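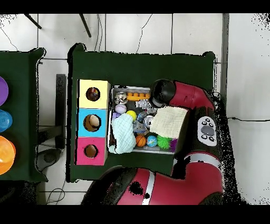 Sensory Sorting Materials: Progress Report to Zesbridge
October
Prepared by Munther Kassab, Ekitz

1. Status

Work in this period covered the mixed-item bins and the stacked sorting boxes. The item register now stands at 2,704 entries, against a target of 1,000 for the first phase. Entries are logged by texture, size class and material where known. Cloths have their own code, as they change how the bin packs and hide smaller items.

2. Bin contents

Each bin is filled from the register to a mixed list: spiky balls, printed balls, building pieces, and at least one cloth. Placement inside the bin is left as it falls. Item lists are kept with the trial sheets. 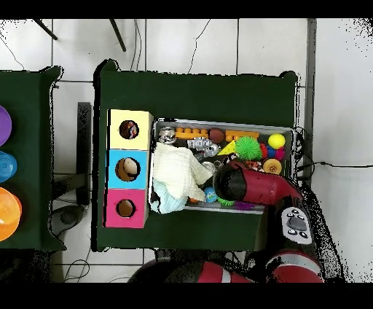
Figure 2. Gray bin with mixed toys and cloths, beside the three-compartment sorting box. Green table surface.

The box column is unchanged from the drawing supplied by Kouris. Each compartment has a round hole in its face, and the colored faces allow the target compartment to be named in the written instructions.

3. Trays

A wire-mesh tray is in use alongside the plastic bin. 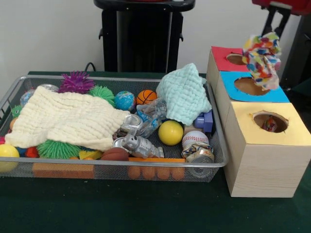
Small items can catch in open mesh, so the minimum size class for tray lists was raised by one step. Muslin cloths remain on both lists. Crinkled plastic packaging will be reviewed under a separate heading, as it tears and has to be replaced more often than the other items.

4. Open items

Replacement stock: 35 items on order from Zetdale, delivery not confirmed.
Register: 300 entries still lack a material code.
Box faces: spare colored paper to be cut before the next period.

No change to the budget is requested.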